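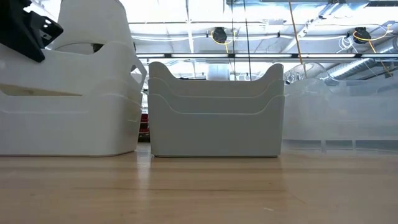

How to Nest Plastic Bins So They Come Apart Again

Anyone can put one bin inside another. Getting it back out in December, with cold hands and a deadline, is the part that separates a stack from a sculpture. I have owned more plastic bins than I care to admit, first in the Olvera apartment and now at the place on Bendley, and I have ruined a few by pulling on them like a man starting a lawnmower.

What you need
Empty bins
A table at about hip height
A dry rag
Strips of cardboard, cereal box weight
Masking tape and a marker

Step 1. Empty them properly
Turn each bin upside down and smack the bottom. Out will come one battery, a twist tie and a screw belonging to something important. A single screw in the bottom corner is enough to make the next bin sit crooked, and every bin after that will lean in sympathy.

Step 2. Sort by family
White with white, gray with gray, see-through with see-through. Color is a decent first guess, but check the rims too. Bins with a dip in the front want to nest with bins that dip in the same place. I once spent an evening forcing a Murkholm into a Claltthorpe on the theory that both were "medium." They are still together. I believe they are happy.

Step 3. Wipe, then wait
Water between two smooth walls is surprisingly good glue. Dry the outsides and the insides, go have coffee, and come back.

Step 4. Lower, don't drop
Line up the low part of both rims and let the upper bin down level, with a hand on each end. Stop when it stops. If one end rides high, take it out and turn it end for end. Pushing harder on the high end will fix the look of the thing and wedge it until spring.

Step 5. Add a spacer
Fold a strip of cardboard over the rim between each pair, so that it hangs down inside by 2 inches. This lets air in when you pull. My neighbor Iker Montoya uses old paint stirrers and is smug about it.

Step 6. Know when to quit
Keep the stacks short. I allow up to 250 ounces of bin per stack on the closet shelf, a limit I arrived at with a kitchen scale and a bruise.

If they're already stuck
Don't twist. Set the stack on the floor, hold the outer bin down with your feet, and rock the inner one gently by its short ends. Still stuck? Run warm water over the outside only. Give it a minute and try again.

Last, tape a label on the outermost bin saying what size is in there.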